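Project diary, Callitex handling study
8 October 2019

The comparison of demonstration sets was completed this morning. The policy trained on 2,498 demonstrations from the bench alone grasped small items reliably on the bench and poorly on bedding. Adding the household recordings raised the success rate on soft surfaces to 92 percent. Folds in the fabric remain the main cause of error, and flat packets are still harder than tubes.

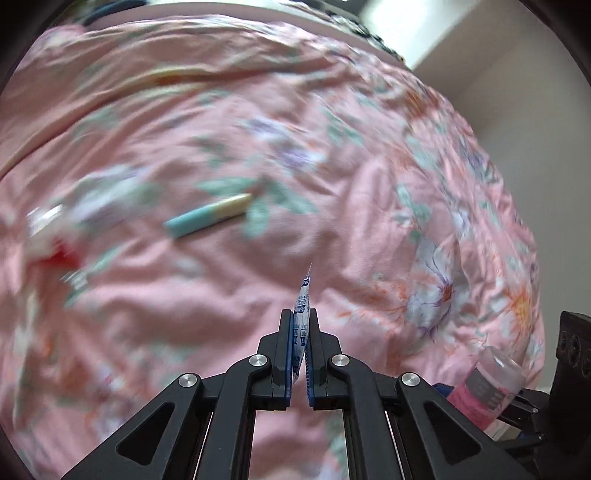

Carola Rieger
Research Coordinator, Household Manipulation

Dr. Tully asked whether the gain might come from the extra volume of data. Mr. Atanasov therefore repeated the training with the total held constant, and the difference between the two policies fell by 6 points. I consider the result sound and have entered both figures in the record. 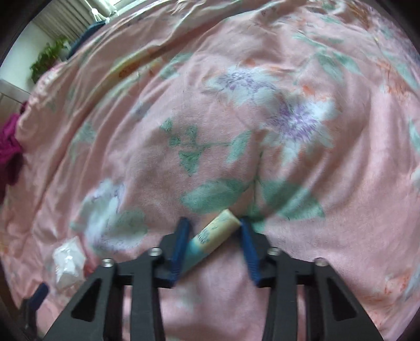
The approach angle deserves separate study. Tubes that lie at a slant to the fingers account for 11 of the remaining failures - most of them late closures - and the present labels do not record the angle at all. Miloslav Lukáč will revise the labeling guide before the next round. The August recordings are to be relabeled first.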